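17 August 2023

Quitting the group chat

I left the Lelerside neighbors' chat in January, after 15 messages before breakfast about a recycling bin. I'd joined for the street party and stayed 2 years.

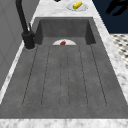 The sink, dark gray, marble all around.

Jade Gosling wrote to ask if I was ill. I said I was fine — she sent a card anyway.
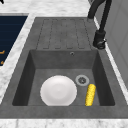

What I missed

A lost tortoise, a found tortoise, and a feud about leaf blowers that ran to 800 messages. Jade prints out the good bits

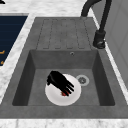
and puts them through my door, so I now get the chat on paper, a day late, with her notes in the margin.

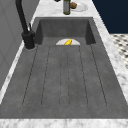 My phone is much quieter. I read Jade's pages standing in the kitchen, and last night's batch had a long argument over whose hedge it is. I got as far as the second page, looked down at the pale strainer in the sink for a while, and then wrote a reply in pen. She's posting it for me tonight.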